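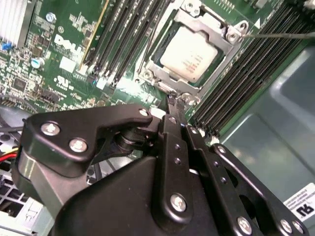
Clicks and dropouts in exported audio, Purnau on the editing desktop. Okay, I'm opening this properly now instead of leaving more voicemails, sorry about those! The short version is that finished episodes come out of Purnau with little clicks in them, mostly in the quiet parts, and the same project played back inside the program sounds perfectly fine. I know the first thing support is going to ask is what processor the desktop has, and I can't give you that from the chip itself, the reddish-brown lettering etched on the metal lid is way too small to read, so go by the system report I've attached instead. The show is spoken word, one or two voices and some music at each end, nothing fancy. I have 900 old recordings in the archive that I'm slowly cleaning up and re-exporting, so you can see why I'd like this fixed before I get any deeper in.

What I've got: Purnau on the desktop, a Grusell interface on USB, and the Otora noise reducer as a plugin on the voice tracks. Headphones go into the Grusell. I record in the back room at Alvarado Street and edit in the same place.

What happens: I export, I listen back, and there's a tick. Not a pop like a mic bump, more like someone flicking a fingernail against a plastic cup. It can go ten minutes without one and then do a whole little run of them. I've checked on the headphones, on the kitchen speaker and in the car, and the ticks are in the same spots every time, so they are in the file.

What I'd already tried before writing: restarted everything, new USB cable, different USB port, bigger buffer in the Purnau settings, closed the browser (painful, I live in that browser). No change.

Update, same evening

Thanks for the quick answer! You asked me to export the same project twice and compare. Did that. The two files don't click in the same places. Each file is consistent with itself, but the ticks moved between exports. I lined them up in Purnau on separate tracks and flipped one upside down so they'd cancel out, which is a trick I learned from you people two tickets ago, and what's left over is silence with tiny spikes in it. Very satisfying to look at even if it's bad news.

You also wanted to know if it clicks with the Grusell unplugged. Yes it does. Exported with the interface disconnected and the computer's own sound output selected, still ticks. So I guess the Grusell is off the hook and I owe it an apology, I was this close to ordering a new one.

Update, next morning

Went through the list Stella Mrema sent over. Putting my answers in here so they're all in one place:

Fresh empty project with one voice file and no plugins: clean export. Listened to the whole thing, doing dishes, no ticks.

Same project with Otora added: ticks.

Same project with Otora added but bypassed: clean.

Otora on, but exported in real time instead of fast: clean! This was the one I didn't expect. It takes forever of course, because an hour of show is an hour of sitting there, but the file was spotless.

Different noise reducer (the basic one that comes with Purnau), fast export: clean, though I don't love how it sounds on voices. It makes my co-host sound like she's calling from inside a closet.

So it needs Otora and fast export together. I'm pretty excited to have it narrowed down that far, I've been blaming cables for weeks.

Stella, you asked about heat and whether the machine was slowing itself down under load. I ran the monitoring program you linked while doing a fast export with Otora on. The temperature line went up a bit at the start and then stayed flat, and the speed line never dipped. Screenshots are in the folder. I don't know what a bad one looks like, so please tell me if I'm reading it wrong.

Update, after lunch

Memory test finished, no errors. I also moved the project folder from the external drive to the internal one, per Stella's note, and the ticks are still there. Moved it back.

One more thing I noticed, and it may be nothing. Otora has a setting called lookahead, and mine was at 175. I have no memory of changing it. The manual says to leave it alone unless you have a reason, and I definitely never had a reason. I clicked the reset button next to it and the number dropped way down. I exported fast with it like that and I hear one tick in the whole episode where there used to be a couple dozen. Better, still not good.

I'm guessing the preset is where it came from. I was given a voice preset by Mwajuma Nzioka when I took over the show, and I've just been loading it on every track ever since. I've emailed her to ask.

Update, later

Mwajuma wrote back already. She says yes, the high lookahead is hers. She made that preset for live recording, where everything runs in real time anyway, and it never gave her trouble. She never used fast export at all, she'd just start it and go make dinner. So that fits with what we're seeing, I think?

Stella's reply on the phone, writing it down so I don't lose it: Purnau splits the work into chunks when it exports fast, and a plugin with a long lookahead can get handed the next chunk before it's done with the one it has. There's a checkbox for it. Export settings, then Advanced, then "Process plugins in a single pass." It was unchecked on mine.

Checked the box, reset lookahead, exported the same episode fast. Listened on headphones start to finish with my eyes closed. Nothing. Did it again and ran the flip-and-cancel thing on the 2 files and they cancel completely, flat line all the way across. I may have yelled.

Then I put the lookahead back up to 175 with the box still checked, just to see, and that came out clean too. The export is slower with the box on but nowhere near real time, I can live with it.

Still open from my side:

Is there a way to make that checkbox the default for old projects? New ones seem to pick it up, but when I open something from the archive it's unchecked again, and I will forget. I know myself.

Also, could the help page for clicks mention it? The page only talks about buffer size and cables, and I bought a cable.

Please leave the ticket open until I've heard back on the default setting. I'll be re-exporting the October episodes in the meantime with the box ticked by hand.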